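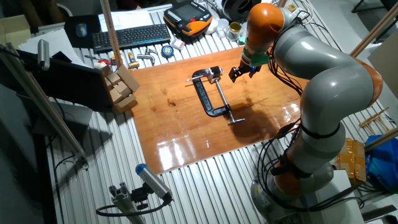 14 May 2019: the piano stool, and Titilayo's letter

Such a soft gray morning, and I sat far too long over my tea with the window open, listening to the blackbird and doing nothing useful at all. The letter from Titilayo came at last (four pages, both sides!) and I read it twice before I even thought of breakfast. She has moved to Bekbridge for good, and says the house is damp and the neighbors are darlings, and that she has planted 100 tulip bulbs in completely the wrong season and doesn't care one bit.

After lunch I finally glued the split in Grandmother's piano stool, which has wobbled since February, and I do think a black C-clamp is one of the kindest tools there is, so patient while the glue sets. I must leave it alone until tomorrow. I have already peeked.

Jyoti telephoned around supper and we talked about the choir, as we always do. There are 14 of us now, and still only one tenor, poor Wahyudi, who has a cold. I promised to bring lemon cake and the green songbooks, if I can remember where I put them. Under the stairs, I think.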